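# How to Teach Two Arms About One Backpack

You have two arms, and you've never had to bolt them to a table. Robots aren't so lucky. In the Tondby workshop, Hrefna Eskildsen and Sebastian Voicu spent 30 evenings building a pair on a frame of aluminum bars.

Each arm ends in a gripper, a hand with two fingers and no thumb. A backpack is a mean thing to give it. Blocks keep their shape. Bags squish, sag and fold — rather like you on a school morning.
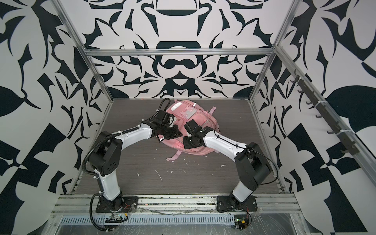
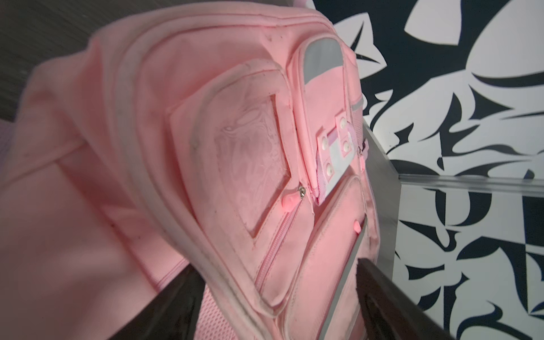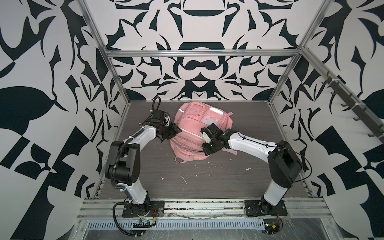 *Pink backpack, black grippers. The middle picture is the close-up.*

So how does an arm move? Motors turn its joints, and a computer tells each motor how far to go. With two arms, the computer also has to keep them from bumping elbows. Sebastian's first program forgot that part. It took him 2 weeks to fix and he would like everyone to stop bringing it up.

Try it yourself: use only a finger and thumb on each hand, and unzip your own bag. Homework may fall out.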